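Plulton tea swap fills the library hall

Plulton's winter tea swap came back in February, and what a turnout! The Folstead Road library hall saw 215 people through its doors between lunch and closing time, the most since the swap began, and the line for the masala chai ran past the coat racks for a good part of the afternoon.

The idea is simple. You bring tea you like but won't finish, put it on the long table, and go home with something you've never tried. Deepika Bhat started it four years ago with a few neighbors and two kettles. This time there were 24 sign-ups to pour, and she had to turn some of them into dishwashers - cheerfully, she says.

"People came in holding one box of peppermint and left with their pockets full," said Bhat. "I had a smoked black tea from a man I'd never met and I've been thinking about it ever since."
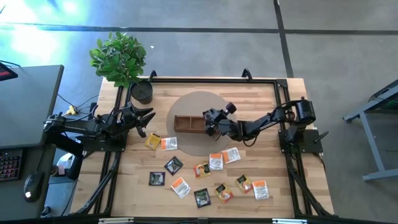 A small wooden tray with divided compartments, on a round tan mat.

Muthu Hegde's talk on Nilgiri teas was meant to last 30 minutes and went on for nearly an hour, with nobody in a hurry to leave. He brewed the same leaf at three different strengths and had the room vote (the middle one won, but the strong one had some very loud fans). Over in the children's corner, Geetha Achari helped kids mix their own blends from dried orange peel, mint and rose petals. One of them, named Dragon Breakfast, is now on the shelf at the Palaniappan bakery on Mill Street.

Leftover tea went to the Plenau drop-in center, along with two spare kettles. The next swap is planned for the fall, and Bhat is hoping for a second room and a lot more cups. Anyone who'd like to pour can leave their name at the library desk.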